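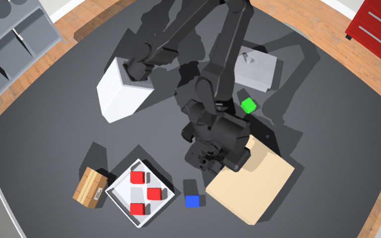

August 2018. Evaluation of the Fatia package, simulated cell, first entry

Purpose of this entry: to write down what I learned so far about Fatia, the simulation package which Rondano offers us on trial, so that Maja and the others do not have to begin from zero. The trial license is for one seat and it ends in October. We must say before that date if we want to buy it or if we stay with our own scripts.

What is in the package, according to the offer: the simulator, a library of rooms and objects, a set of arm models with grippers, a recorder for the runs, and support by e-mail. Training is a separate line in the offer and I did not ask for it yet. I think we can manage without, but please see the remarks about the manual below.

Installation. It took me the whole morning on the old workstation and much less on the new one. The installer wants a graphics driver more recent than what we had, and it does not say so until the end. I wrote the driver version on the paper that is glued inside the cabinet door. After the driver was changed I had no more problem. The license file must be in the user folder and not in the program folder, the manual has this wrong.

Setting up the room. I used the furnished workshop from the library and did not change the walls or the floor. One can change the table, but then the base of the arm must be placed again by hand, and the position is given relative to the room and not to the table. I lost some time with this. My advice is to choose the table first and not touch it afterwards.

The task I prepared is sorting of small blocks by color with a tray as the target. It is near enough to the kitting job we do for Kincaid, where small parts of different families go into shallow trays. I put some bigger things on the table too, so that the planner has something to avoid. In our real work the table is never clean.

First results:

Planning. The planner finds a path in almost all cases when the gripper comes from above. When I ask it to approach from the side it often gives up, and the message is only "no solution", without telling which joint or which object is the reason. Our own script is slower but it prints the name of the object. I would miss this.

Speed. With all shadows on, the simulation runs slower than real time on both machines. With simple shadows it is good. For the contact tests the shadows are not important, so I switch them off and only put them on when I need camera pictures.

Contact. I ran 14 picks with the standard settings. In 11 of them the block stayed in the gripper until the release. In 2 the block turned in the fingers and landed on its edge, and in one it slipped out directly at the lift. The friction value in the library is, in my opinion, too low for the rubber pads we use. I raised it and the next short series had no losses, but I want to repeat it with another starting position before I believe it.

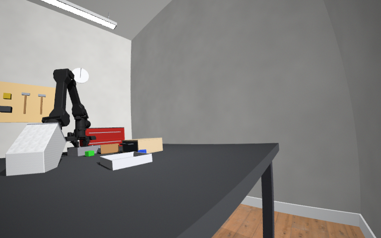
The clearance check is the part I like best until now. You give a minimum distance in millimeters and the arm stops if any link, or the gripper, comes nearer than this to an object which is not the target. I set it first to 5 and the arm stopped so often that no run was finished. The bodies used for the check are simplified and a little bigger than what one sees on the screen, so a stop can come when there is still visible space. For tall objects I now give a separate distance. It is possible to do it per object, in the second page of the properties, where I did not expect it.

The recorder saves joint positions, gripper state and all camera streams with one common time base. This was always our weak point. I exported one run and opened it in our viewer with no conversion, only the order of the joints had to be changed (base first, they count from the wrist). Somebody should write a small script for that before we forget.

Things which did not work:

- Saving a scene with a name that contains a space. It saves, but it cannot be opened again.
- The undo function after moving an object. It moves back the object but not its collision body. I found this only because the arm went around something invisible.
- Starting two runs one after another from the batch window. The second starts with the joint values of the first, and not from the home position. Workaround: put a home command as first line in each run.
- The help button opens a page that does not exist.

I sent these four points to Rondano support. They answered the next day, politely, and confirmed the one about undo. For the batch window they say it is intended. I do not agree, but I can live with the workaround.

Manual. It is long, and good for the person who already knows. The chapter on cameras is clear. The chapter on grippers describes an older version and the names of the parameters are different, so I keep a list with old name and new name in the shared folder. Please add to it when you find more.

Comparison with Peltov. We had their demo last year and I looked again at my notes. Peltov was easier in the first hour, and the drawing of the room was faster. But it had no common time base for the recordings, and the clearance was only checked at the end of a motion. For us both are serious. On price I cannot compare yet, the Peltov offer is too old.

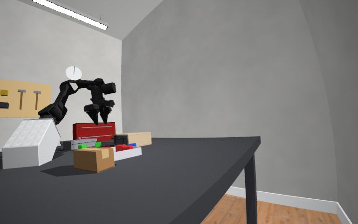
Verna Ferreira read the notes up to this point and wrote in the margin that 14 picks is too few to say anything about contact, and that she would not accept a changed friction value if it is not measured on our own pads. She also asks if the clearance check still works when the gripper is carrying a block, because with Kincaid parts the carried part is usually what touches first.

She is right on both. About the carried block I do not know. In the manual there is an option "attach to tool for check" and it was off in all my runs, so my results say nothing about this case. I will put it on and repeat with the same start positions.

For the friction we can use the inclined plate from the pad tests. Maja Kalinowski has the plate and the old values, but those were with the previous pads. So it should be done new.

To do:

Measure friction of the current pads, dry and with a little dust.
Repeat the series with the carried block included in the check.
Try the side approach again with the second arm model, maybe it is only a joint limit.
Ask Rondano what a second seat costs and if the license can be moved between machines.
Get a current offer from Peltov.
Script for the joint order.

Scene files are in the shared folder under fatia_trial. Do not rename them with spaces.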